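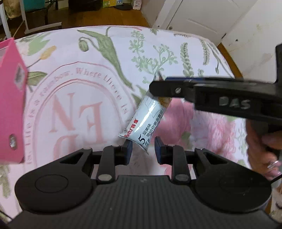 A small white snack pouch with a big 5 near one end, torn at the top edge.

Snack Pouches: Opening Them, Closing Them, Finding Them Again

I have a weakness for single-serve snacks, and the aisle with the imported ones at our grocery store is where my budget goes to die. I can't read most of the labels, so half the fun is finding out what's in there. The other half is crumbs. Last month I emptied the drawer where they all end up and counted 70 little packets (70!), plus a drift of seasoning dust along the back. So I've been working on my system, and this is where it stands.

Opening

Look for the notch first. Most small pouches have a tiny nick cut into the side seam, and it's usually closer to one end than you'd think. If I can't see it I run my thumbnail down the edge until it catches. Tear from there, slowly, pulling sideways and keeping both hands close to the seam.

If there's no notch, use scissors. I held out on this for years and tore things with my teeth like a raccoon, and more than one bag of peanuts went all over the couch. Keep a short pair in the drawer with the snacks — mine were a buck at a yard sale and they never leave.

Before you cut anything, hold the pouch upright and tap the bottom on the counter a couple of times. Everything settles and you don't snip the top off a cracker. With sticky things or anything in sauce, squeeze the contents down with two fingers first and then tap, or you'll get a squirt up your sleeve. Ask me about my gray sweater.

Crinkly slick film is the worst when your hands are greasy. Wipe them on a dish towel, or grab the corner through the towel. A wide rubber band around your thumb works too, and so does a dish glove if you don't mind looking a little silly.

Oh, and cut straight across. A ripped corner seems fine until you try to close it, and then the tear keeps running down the side every time you touch it.

Closing

Little pouches are meant to be eaten in one go and mostly I do my part. When I don't, I press the air out, fold the top over 3 times and put a small binder clip on it. Clothespins hold okay for a day but they slide right off shiny film. Tape doesn't like it much either, especially if there's any oil on the outside.

For anything crispy I don't trust the fold at all. It goes in a jar with a tight lid, pouch and all, so I still have the label. Jerky, tofu snacks, fish and anything that feels moist goes in the fridge once it's open, and if the package gives its own directions those win. If I can't read the directions I use the translate feature on my phone camera, which gives me some very odd sentences but usually gets the storage part and the date.

About dates: they aren't always in the order you're used to. On plenty of imported packages the year comes first. I write my own best-by in marker on a bit of masking tape when I get home, one piece for the whole bag of packets, and stick it on the front of the bin.

Storing

My drawer has 7 bins in it now. They're only cut-down tissue boxes and a couple of plastic berry containers, nothing fancy. Salty, sweet, chewy, nuts, spicy, tea, and one for mysteries. I stand the packets up on end like file cards, label side forward, and that one change did more for me than all the cute organizers I ever bought. When they lie flat you only ever eat off the top.

New ones go at the back. I'm bad at this and do it anyway.

Put a sheet of paper towel under the bins! When the dust builds up you lift it out and shake it over the trash. The old shelf liner I had just held on to everything.

Carrying

For car trips and my bag at work I pack 3 packets in an old zip pencil case, with a folded napkin and one empty sandwich bag for the wrappers. Without the sandwich bag I find foil corners in my coat until July. Spicy ones ride in their own baggie, because I once had chili oil on my keys for a week.

If you snack on the couch or the bed, put a towel down first and open the packet over that, or over a bowl. Any crumbs on the fabric come up best when they're dry, with a lint roller or the flat side of a strip of packing tape. For an oily spot I sprinkle on cornstarch, leave it while I finish the episode, brush it off and then dab with a drop of dish soap on a damp cloth. Try the soap on a hidden corner first if the fabric is fussy.

I still haven't figured out what to do with the little silica packets. They're in a coffee can in the garage with my screws for now.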